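实验记录本：双臂操作规程修订（打气筒任务）
实验室操作组　九月　上午至傍晚　记录：Nele Hoekstra
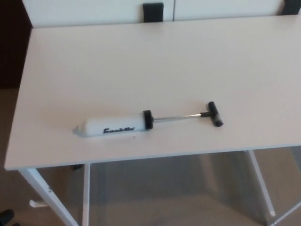 类别：操作规范 / 任务物体摆放与采集准则

一、本次记录的目的

本条记录用于说明手动打气筒任务的现行操作要求，供操作组与标注组共同查阅。该任务在内部任务表中登记为“Pralier 第 3 组”，此前执行的是口头约定，各班次之间的理解不一致，复核时出现了较多争议。今日上午将口头约定逐条写出，下午按草案试行，傍晚根据试行结果改动了若干措辞。正式文本由 Dakitz 文档库发布，发布之前以本记录为准。

本记录不涉及机械臂本体的安全规程。急停、限速、人员站位等事项仍按 Zirkent 平台的《现场安全须知》执行，两者如有冲突，以《现场安全须知》为准。

二、任务定义

任务由两个动作段构成。第一段为接近与抓取：一侧手爪握住筒身，另一侧手爪握住 T 形手柄。第二段为往复：手柄沿活塞杆方向拉出，再推回。任务不包含连接软管、连接气针、对任何容器充气等内容，操作员不得自行增加。

起始状态为打气筒横放于白色桌面中部，喷嘴一端朝左，手柄一端朝右，允许有轻微倾斜。筒身上的“Franklin”字样朝上，能够被头部相机读到。活塞杆可以露出一部分，露出长度在起始状态中不作统一要求，但必须在记录单中注明“已露出”或“已收回”。

终止状态为手柄推回，两侧手爪均已松开并离开物体，打气筒静置于桌面。手爪仍与物体接触时不得按下结束键。

三、桌面与背景的要求

1. 桌面上只放任务物体。记录单、笔、胶带、水杯、备用手爪垫一律放到桌面以外。草案原文为“桌面应保持整洁”，试行时发现这一表述无法核对，现改为“桌面上除任务物体外不得有其他物品”。

2. 物体与桌边之间应留出足够的距离。往复段中筒身可能被带动，起始位置过于靠近前沿时，物体有滚落的可能。判断方法为：操作员在起始前将手掌平放于物体与前沿之间，手掌应能完整放下。

3. 背景柜门应处于关闭状态。柜门在一段记录之内发生开合的，该段作废。

4. 桌面为浅色哑光表面，筒身同为白色，两者对比较弱。此前有同事提议在桌面铺设深色垫布以便分割，经讨论不予采用。该组任务的用途之一即为检验低对比条件下的抓取点估计，铺设垫布会改变任务性质。若其他组别确有需要，应另立组号，不得混入第 3 组。

5. 光照以室内固定照明为准，不加补光灯。活塞杆为银色金属，补光后高光明显，深度估计在杆身处容易出现空洞。

四、抓取点的规定

筒身侧：手爪应夹持筒身中段。不得夹持左端的锥形喷嘴。喷嘴截面自根部向前收窄，夹持时受力方向不稳定，下午试行中有一次手爪自喷嘴处滑脱，物体转动后停在桌面上，未跌落。该段已标记为失败并予以保留，标注为“滑脱”，不得删除。

筒身右端的黑色端盖表面有棱纹，直径略大于筒身。端盖可以作为视觉参照，但不作为首选抓取点。手爪压在端盖边缘时，两指不能平行闭合，夹持力读数偏高而实际接触面积偏小。

手柄侧：手爪应夹持 T 形手柄的横杆，手指闭合方向与横杆垂直。不得直接夹持活塞杆。金属杆表面若有划痕，会影响后续往复的顺畅程度，该物体即应更换并在器材单中登记。

手柄与杆的连接处有一小段黑色套管。标注组曾询问该套管应归入“手柄”还是“活塞杆”。现统一规定：归入“手柄”。此前已完成的标注中归入“活塞杆”的部分，由标注组在下一轮复核时一并更正，不需要单独返工。

五、力与速度

往复段两侧手爪的夹持力上限沿用 Visser 手爪控制器的 2 号档位。草案中曾考虑为筒身侧单独提高一档，理由是塑料筒身表面略有光泽，摩擦可能不足。试行中 2 号档位未在筒身中段出现滑动，故维持不变。筒身为塑料件，持续高力夹持有变形风险，任何人不得以“抓得更稳”为由自行调档。

手柄拉出的速度应保持均匀。操作员在遥操作时容易在行程末端加速，造成两侧手臂之间的拉扯。发现末端有明显顿挫的，操作员应在记录单的备注栏写“顿挫”，由复核人决定取舍。操作员本人不作取舍判断。

拉出与推回的方向应沿活塞杆轴线。两臂高度不一致时，杆身承受侧向力，推回时有卡滞感。出现卡滞时应停止推进，回到拉出位置，调整筒身侧手臂的高度后再行推回。不得以加力的方式通过卡滞位置。上述调整过程属于正常操作，可以保留在记录之内，不视为失败。

六、每段记录的执行顺序

（一）确认《现场安全须知》中的班前检查已签字。
（二）摆放物体，核对朝向、字样、与前沿的距离。
（三）核对头部相机视野。桌面应占据视野主要部分，物体两端均应完整可见。
（四）人员退至站位线以外。
（五）口头报出组号与段号，按下开始键。
（六）执行抓取段与往复段。
（七）两侧手爪松开并离开物体，手臂回到待机位。
（八）按下结束键，填写记录单。

关于第（三）项：傍晚复核时讨论了视野边缘的问题。头部相机俯视桌面，画面下部常常包含地毯、桌腿和操作员鞋尖一类内容。复核组认为，只要不遮挡任务物体、不进入桌面区域，此类内容不影响使用，不作为退回理由。人脸、胸牌、手机屏幕等可以识别个人身份的内容仍按隐私条款处理，一经发现即退回。

关于第（五）项：口头报号的要求有同事认为多余，系统已自动写入段号。现仍予保留。上月曾发生一次系统段号与纸质记录单错位，最终依靠录音才得以还原。

七、成功、失败与作废的界定

成功：达到第二节所述终止状态，过程中物体未离开桌面，抓取点符合第四节要求。

失败：未达到终止状态，或抓取点不符合要求，但过程完整且数据可读。失败段必须保留，并从以下标签中选取：滑脱、错抓、未夹持、卡滞未解除、其他。选取“其他”时须附一句文字说明。

作废：设备掉线、时间戳缺失、桌面上出现多余物品、有人进入站位线、柜门开合。作废段不进入数据集，但原始文件保留至本批次验收结束。

失败与作废的混用是此次争议的主要来源。部分操作员将滑脱的段落记为作废，致使失败样本偏少，成功率因此虚高。请各班次负责人逐人说明这一区别。失败段不计入对操作员个人的评价。

八、试行情况

下午按草案执行，共记录 145 段。本批次的计划数量为 400 段，余下部分按修订后的文本继续。试行段落不需要重采，但其中涉及桌面物品的条款在试行期间措辞不同，复核人应按新措辞重新核对一遍。

试行中操作员提出的意见摘录如下，附处理结果。

意见：字样朝上的要求在物体被转动后难以恢复，段与段之间耗时较多。
处理：要求保留。允许操作员在段与段之间用手复位，复位时控制器必须处于暂停状态，并由第二人确认。

意见：是否可以允许喷嘴朝右的起始状态，以增加多样性。
处理：本批次不允许。朝向变化涉及左右臂分工的互换，需要单独的任务定义。已登记为后续议题。

意见：“轻微倾斜”没有给出角度。
处理：暂不给出。现场没有可供快速读取的角度工具，写入数值反而无法执行。待摆放模板制作完成后再行补充。

意见：手柄横杆较短，手爪闭合时容易碰到套管。
处理：碰到套管不视为错抓。夹持力主要作用于套管而横杆未被夹住的，按错抓处理。

九、交接事项

1. 器材单中打气筒一栏需增加“活塞杆外观”检查项，每班开始前填写。
2. 标注说明书中“端盖”“套管”两词此前混用，现已明确：端盖指筒身右端的黑色部件，套管指手柄与杆相接处的黑色部件。请勿再使用“黑圈”“黑环”等写法。
3. 站位线的胶带在桌子右侧有翘起，晚班开始前重新粘贴。
4. 口头约定的旧版打印件请全部收回，避免与本记录并存。
5. 摆放模板的图纸由我绘制，完成后放入 Dakitz 文档库的第 3 组目录，届时在本条之后补记目录位置。

十、待定问题

活塞杆起始露出长度是否需要分档，尚无结论。支持分档的意见认为，已露出与已收回两种状态对手柄侧的接近路径影响明显，仅作两类记录不够细致。反对意见认为，现场分档依赖目测，误差会大于档间差异。在取得深度数据的初步统计之前，维持两类记录的做法。

另，复核人之间对“两侧手爪均已离开物体”的理解仍有出入。目前一方以手爪张开为准，另一方以手爪与物体之间出现可见间隙为准。暂按后者执行，并请复核人在遇到难以判断的段落时记下段号，集中讨论后再定。

Nele Hoekstra
操作组

补记（傍晚）：站位线已重新粘贴，第 3 项交接完成。旧版打印件尚缺晚班一份，已在交接板上留言。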